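Larkaso Handheld Kit - Set-up Guide
Section 2: Before You Order (planning, budget, what to have on hand)

Read this before the purchase form goes in. Most support tickets we get are really ordering mistakes. Section 3 covers unboxing.

2.1 Work out how many grippers

1. List your tasks first. Actual tasks, written down. "Tidy small items off the floor" is a task. "Household stuff" isn't.
2. Mark each one as one-hand or two-hand.
3. Any two-hand task on the list = order a pair. Do not order one now and one later. Pairs ship matched and calibrated together, singles don't, and matching them afterwards is a return-to-bench job.
4. One operator per pair. Two operators working at the same time need two pairs, two sets of chargers.

Note: the grippers are held by a person. You are not buying an arm at this stage. If the plan is to move to an arm later, put it on a seperate budget line and talk to Suqin Yin in sales before you pick a mount. Mounts are not interchangeable between arm makers.

2.2 Budget lines people leave out

Base price is on your quote. Add these:

- Finger pads. Wear item. Order spares with the kit, same shipment, no extra freight.
- Storage. Fast drives, and a second copy of everything. Cheapest thing on this page and the one most often cut.
- Operator hours. Usually the biggest line by the end of the first quarter. Include training time.
- Props. Small household items, in a few sizes. Tubes, caps, socks, cups. Buy real ones from a shop.
- Room costs, if you rent by the day.
- Bench calibration, $969 per pair. Needed once a year, or after a hard drop.

Pads are rated for 3000 grips on smooth plastic. Less on cardboard, a lot less on anything gritty. Do the math from your task list, then round up.

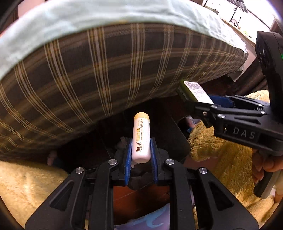

If the sum comes out over budget, cut tasks before you cut spares. A kit sitting idle for want of a pad costs the same as a kit that's working. Uwe Weidemann keeps a planning sheet with all the lines above already in it, ask for the current version (October). Older ones have the wrong freight rates.

2.3 Picking the room

1. Lived-in is fine. Blankets, cushions, furniture with a gap under it, all good. That's what the kit is for.
2. Walk the floor. Operator needs to kneel and turn without hitting anything.
3. Check the light at the hours you'll be working. Strong window light on one side and deep shade under furniture is hard on the cameras. Add a lamp or move the start time.
4. Outlets within reach of the charging spot, not the work spot.
5. Put loose fabric where you want it before each run. Long-pile stuff can catch in the jaw linkage.

CAUTION: Keep fingers clear of the jaws while powered. Pinch hazard. Applies to whoever is resetting the props too.

CAUTION: Do not set a gripper down on its camera housing. Lens damage is not covered under the standard plan.

2.4 Picking objects for the first week

Start easy. Rigid, light, upright. Then soft things, then shiny things, then anything with a lid. Skip glass for now. Skip liquids. Record the size and weight of every prop in the log, including the ones you swap out halfway thru.

Note: buy two of each prop. They roll under things, they go home in pockets.

2.5 Lead times

Kits: allow around 2 weeks from cleared payment. Spare pads ordered with the kit go in the same box. Pads ordered later come from the Hastum warehouse, slower. Customs paperwork for orders outside the country goes through Julián Quintana, send him the delivery address as early as you can, even before the PO number exists.

2.6 Last check before sending the order

- Task list done, one-hand / two-hand marked
- Number of pairs matches number of operators
- Spare pads on the order
- Storage bought or on the way
- Calibration in next year's budget
- Room walked, light checked
- Delivery contact named, with a phone number that gets answered

Send the form to Sumathi Kaimal. Changes after payment clears are possible but restart the lead time.

Next: Section 3, Unboxing and First Charge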